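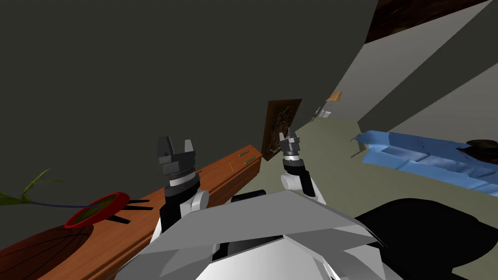
Leave the 400 at Clonau alone

The club wants to drop the 400 meter sprints from the Clonau card and replace them with more middle-distance races. I think that is a mistake.

The case for the change is field size. Short races drew fewer entries last September, and the betting was thin. Kamil Vaněk has argued that owners want longer trips for their dogs. Some do. He trains stayers, so he hears from those owners more than most.

Young dogs need somewhere to start. Naseri had two runs over the short course before she ever saw a second bend under pressure, and she was better for it. 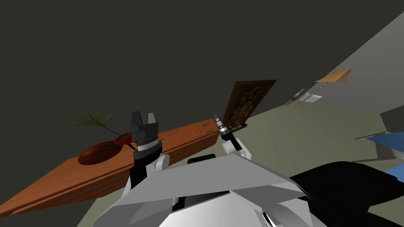
The other option is Gostenach, a drive of 353 kilometers for anyone on our side of the border. Vlasta Holub made that trip with Dinex and the dog ran flat. I would not ask a pup to do it for a maiden heat.

If the fields are short, raise the prize money or run the sprints every second meeting. Try that for a season before taking them off the card.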